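Movie Jewelry at Home: Which Tips Are Worth Your Time

11/21/19
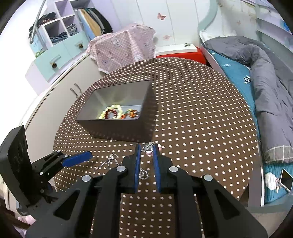

Every big costume drama brings a wave of replica necklaces, and right behind it a wave of advice on keeping them shiny. I tried most of it on the pieces I wore to screenings this year. A lot of it is junk.

Toothpaste. Skip it. It is gritty, and on plated metal it takes the color off along with the dirt. My Damgaard tiara replica has a bald patch to prove it.

Clear nail polish on the back. This one works, for a while. I got 3 evenings out of a coat before it started to peel. The fan boards promise a year – good luck with that.

Ketchup. Fine on solid copper. Your brooch from the Celetti gift shop is almost surely not solid copper.

Knotted chains. Baby powder and two pins, flat on a cloth. Slow, dull, and better than the Stameo detangling spray, which left mine greasy and still knotted.

"Screen-accurate" polish. Falent sells a kit for this. As far as I can tell it is a soft cloth and a small bottle of soap. You own both.

Storage. Zip bags with the air pushed out. I doubt the chalk trick does much, but it costs pennies and does no harm. Close the clasp before the chain goes in, and keep plastic gems off the windowsill.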